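Irkavwood Allotments and Growers Board
Topic: Sowing leeks too late?
Started 6 Aug 2025

raili_h
Hello all, first year on a full plot after ages on the waiting list up at Dranadgate. I've got a tray of leek seedlings (about 70 of them) that are thinner than knitting wool. The old boy on the next plot told me they should have gone in weeks back and to put them on the heap. Are they really past it? The bed is free now the broad beans are out, and I hate wasting things I've grown from seed.

Paavo T
Don't bin them! I've put leeks out in August plenty of times. You won't get anything to show off with, but thin leeks in March are lovely, and there's not much else about by then. Water the tray well the night before, make your holes with a dibber, drop them in, fill the holes with water and leave them alone. Don't firm the soil, it washes in by itself.

omarchamoun
I'd be on your neighbour's side, sorry. Knitting wool in August means spring onions in April, and then they bolt. You've tied up a whole bed all winter for that. Buy some spring cabbage plugs and eat the seedlings in an omelette.

Paavo T
Depends on the variety, Omar. Mine stood till the end of April last year and didn't bolt. What are they, Raili?

raili_h
The label says Siradmont, came from a seed swap. I can't find it in any of my catalogues so I don't know if it's early or late.

HerttaS
Oh, I've grown Siradmont! Blueish leaves, short fat shanks, stands the cold really well. It's a late one, so you're in with a chance. I got mine from Guillot before they stopped doing the small packets (still cross about that, the new packets are 200 seeds and I've only got a little plot).

One thing I'd add, trim nothing. Everyone says to cut the roots and the leaf tips before planting and I did it for years because my dad did. Then I did one row trimmed and one not, and the untrimmed row got away faster.

omarchamoun
One row each isn't much to go on. I trim the roots because otherwise they won't go down the hole without bending back up. With seedlings that small I suppose it hardly matters.

HerttaS
You just twirl them in the watering can first and they slide down fine. Try it!

valtteri_k
Nobody's mentioned leek moth or rust yet. Up our way moth is the bigger worry at this time of year, the second lot of caterpillars can shred young plants. I cover mine with fine mesh from the day they go in and don't lift it till November, apart from weeding. Tuck the edges right under the soil. If you just put bricks on the corners they'll find the gaps.

Spacing, I go 16 cm in the row for proper leeks, but for small late ones you could go closer.

raili_h
Thank you all, this is brilliant. I've got mesh left over from the carrots so that's sorted. I did go and have a prod at the bed last night and it's gone like concrete since the beans came out, I could barely get a fork in.

Paavo T
Soak it, wait a day, then fork it over. Don't add muck at this stage or you'll get soft growth that the frost flattens. If the beans did well there should be enough in the ground already. Did you leave the roots in?

raili_h
I pulled them up, was I not meant to?? They're on the heap with the rest.

Paavo T
No harm done. Some people cut them off at soil level and leave the roots to rot down. I can't say I've ever noticed the difference.

omarchamoun
I have, but let's not start that one again, the last thread went on for 18 pages.

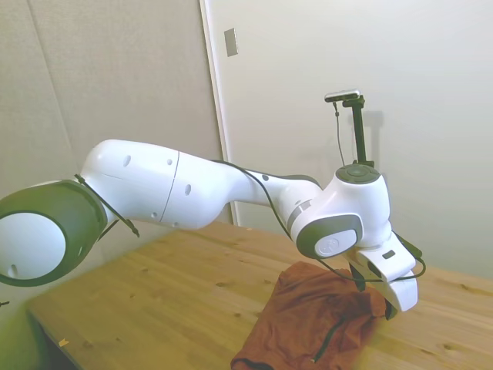 raili_h
How deep should I make the holes for seedlings this small?

valtteri_k
Go down as far as you can while leaving the top few centimetres of leaf poking out. For yours that's probably a hole the length of your finger. You can draw a bit of soil up round them in October if you want more white.

HerttaS
Agree with that. Mine went in at finger depth last summer and I earthed them up twice, being careful not to get soil down between the leaves, because you never get the grit out again. I've served some very crunchy soup in my time.

omarchamoun
Fair enough, go for it, Raili. But put a row of spring cabbage at the end of the bed as well, then you've got something whatever happens.

raili_h
Compromise accepted! Leeks in three rows and cabbages at the shed end. Off to fill the watering cans.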